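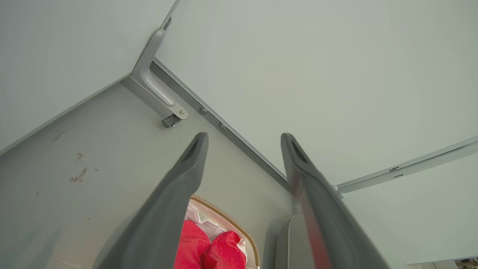
Metal support and end fitting, pale panels, gray floor.

MALIS LAUNDRY CORNER — MONTHLY SAFETY CHECK, NOVEMBER

Read this with the room lights on and get right down low for the first part. It's worth the sore knees, I promise!

Panels and metal parts
[ ] Curved support: run a cloth along the ridge on the arm and feel for burrs.
Comment: Love this part of the check. Such a solid shape, and so easy to forget because it sits near the floor.
[ ] Screw or rivet at the lower end: press with a thumb. Any wobble gets written down.
[ ] Seam between panels: look for gaps, lifted edges or trapped lint.
Comment: The Prunier sheet asks for this twice a year. We do it 12 times and I wouldn't go back.
[ ] Long rail along the floor by the wall: wipe the full length, then look for loose sections.

Floor
[ ] Clear of socks, cloths and hangers. Crumpled cloths go in the bin or the wash, please.
[ ] 5 minutes of sweeping, corners first — a gray floor hides gray lint very well.

Basket and clothes
[ ] Woven basket: check the rim for snapped strands that could snag a sleeve or a finger.
[ ] Inside of basket: clean, no cracks, no sharp bits.
[ ] Reds and whites sorted before anything goes near water.
[ ] Gray seat: lift off any clothes left on it and check the fabric for pulls.
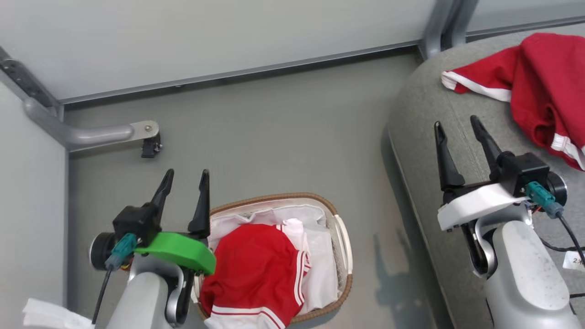 Can striped red clothes go in with the whites?
Best to keep them apart for the first few washes, and use cold water after that. Read the care label too, as some reds keep bleeding for a long time.

Last bits
[ ] Gostix stain spray capped and back on the high shelf.
[ ] Old Ichikawa iron, 1990 model: cord checked from end to end, cool before storing.
Comment: Still a great iron! Cord looks good as new.
[ ] Sheet initialed and put in folder 538.

Malis Laundry Corner | Questions? Ask at the front desk | © Malis | Back to top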